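Tullitz typeface — progress report to the Sasania fund, 23 February 2023

Since October we have drawn 500 glyphs for the regular weight, and the bold weight has now up to 200. The Latin letters are finished. The numbers still need work on spacing, mainly the 4 and the 7.

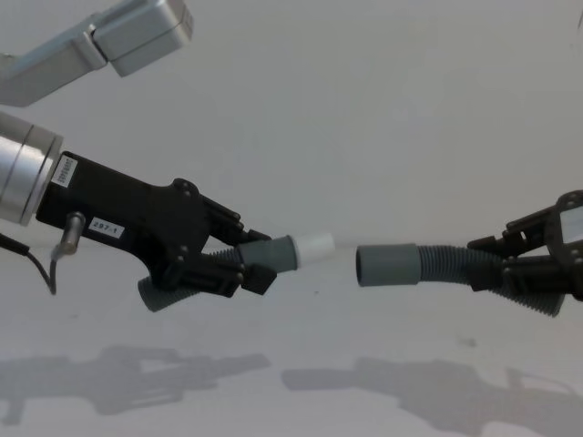
Two hose sections held end to end, with a small gap between the connectors.

Kerning took more time than we planned — 600 pairs are checked and 40 must be corrected again. The test prints from Bodport showed that the comma is too light in small sizes, so we made it heavier. We ask to move the italic to the next period.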